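**Handling rules at Condura: an interview with the standards office**

2020-02-02

The standards office at Condura has issued its first written rules for robot handling of small personal items. The document runs to 46 clauses and applies to simulated trials as well as to work on the floor. The head of the office spoke with us at the Maltness site.

"We had 109 procedures, and many of them disagreed," the head of the office said. "One team allowed a second attempt at a grasp. Another stopped the arm and called an operator. Both teams believed they were following the rule."

Under the new text, every item receives a handling class before any trial begins. Watches, eyeglasses and jewelry fall in the strictest class. For these, closing force is limited to 20 newtons, and the planned contact point must be recorded in advance.

"A strap will bend and a watch face may not," the head of the office said. "The operator has to state which part the fingers are meant to meet."

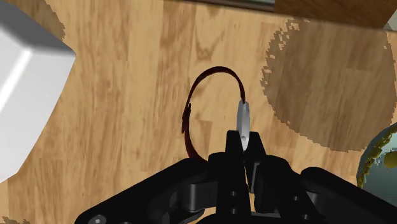

Who may change a force limit once a trial has been approved?

Only the standards office may do so, on a written request signed by the site lead. The trial is suspended until the request has been answered.

The rules were drafted jointly with Butau, which supplies the simulation software, and were reviewed by the safety group at Manríquez. The reviewers asked for a clearer definition of a failed grasp. The final text counts any unplanned contact as a failure, even when the item is lifted.

"That clause was debated at length," the head of the office said. "Some teams will report lower scores for a while, and we accept that."

Staff at Maltness have completed 70 hours of training on the new text. The remaining sites will begin in March.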